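**Toy library refurbishment, Busarcombe - progress report, 29 April 2025**

The grant was for sorting, repairing and relabeling the wooden toys, and most of that is now underway. Of the 714 pieces on the old inventory, all but 48 have been found. The old inventory was optimistic about several things, including the spelling of "xylophone."

Money first, as I know you read that part. We have spent roughly 1000 of the April allowance, mainly on storage bins from Skemard and a child-safe oil from Polák. The oil arrived in one very large can. We'll be oiling things for years.

The shape sorters moved up the list after four families brought theirs back with blocks missing. Each one now gets checked at the table before it goes on the shelf: every opening tried with its block, edges felt for splinters, label replaced.

The sorting cube with the round, square and heart-shaped holes on top is in the first of these two.

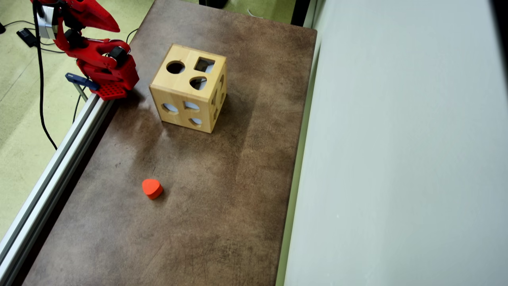
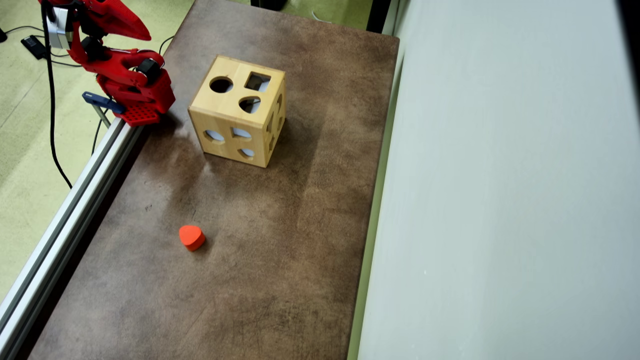 **Will families be able to borrow a sorter that still has a block missing?**

They'll have to wait until the set is complete. Replacement blocks are on order from Rastach, and the incomplete sets stay in the back cupboard until those come.

The tabletop has been left as it was, scuffs and all. Refinishing it was in the first draft of the budget and lost out to the bins, a decision I stand by on most mornings.

Still to do: the puzzles, the train track, and a borrowing sheet that people can fill in without asking us what it means. The puzzles are being put off, and I would rather say so than dress it up as phasing.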